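Siron Pantry Project
Progress report to the Westora Fund, spring period

Dear friends at Westora,

It is a pleasure to sit down and write this one, because the last few months have been good to us. When we sent our first report in January we were still painting shelves and arguing over where the sink should go. Since then the dry goods room at Brerton has opened properly, the families have found us, and we have filled more bags of beans than any of us expected to see in one lifetime. Thank you for making that possible, and for being so patient with the late paperwork over the winter.

Your grant was given to us for one main purpose, to buy dried beans, grains and lentils in bulk and repack them into portions that a household can cook in one go. Over this period we gave out 1186 portions. They went to 266 households, most of them in Brerton itself and the rest along the bus line toward Shetty. Some families come every other week and some we have seen only once, and we are glad of both.

Black beans have been the favorite by a long way. We had guessed it would be rice, and we bought accordingly, so for a while we had rice stacked up to the windowsill and people asking very kindly whether there were any more beans. We changed the order in the second month. The rice is moving too, now that we put a recipe card in with it (the one with onions and a bay leaf, if you remember it from the tasting evening).

A word about the weighing, as you asked about it in your last letter. In the old room we portioned by the cupful, and the bags came out quite uneven. A heaped cup and a level cup are very different things by the end of a long morning! Portions are now done by weight, with a bowl on a small digital kitchen scale and a plastic scoop for adding the beans a little at a time. It is slower than the cup, we won't pretend otherwise, but the bags match, and the stock book at the end of the month finally agrees with what is on the shelf.

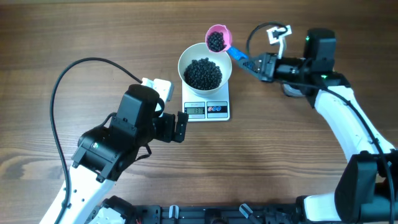
Weighing dark beans by the scoop, with the display reading 131.

We have settled on a few habits that suit us. The bowl goes on first and the scale is set back to zero before any beans go in. The beans are picked over on a tray beforehand for grit and split skins. Bags are labeled before they are filled, which sounds like a small thing until you have tried writing on a full one. The scale gets wiped down between different foods, and the scoop is washed and dried at noon.

As to money, we have spent 142 dollars less on packaging than we planned, mostly by switching to plain paper bags with a fold-over top. We would like to ask your permission to move that amount into the food line. If you agree, it would go toward lentils, both the red and the brown, as several of the older folks have asked for something that cooks faster than beans and doesn't need a night of soaking.

Some things have been harder. The delivery in the second month arrived with a torn sack and we lost part of it, though the supplier did credit us in the end. The room at Brerton gets warm in the afternoon, and we are keeping an eye on that as summer comes along. We have moved the grains to the lower shelves, away from the window, and would like to put up a blind. And we still owe you the survey results. So far 37 households have filled in the form, and we had hoped for a good many more by now. We are going to try a shorter form, one page with bigger print, and hand it out along with the bags.

For the next period we plan to keep the same opening hours, add the lentils, and run a second cooking morning at Shetty if the hall there can have us. We would also love to have someone from Westora come by. Mornings are best, before ten if you can manage it, when the tables are in use and there is usually a pot of something on the stove.

With our warm thanks,
Everyone at the Siron Pantry Project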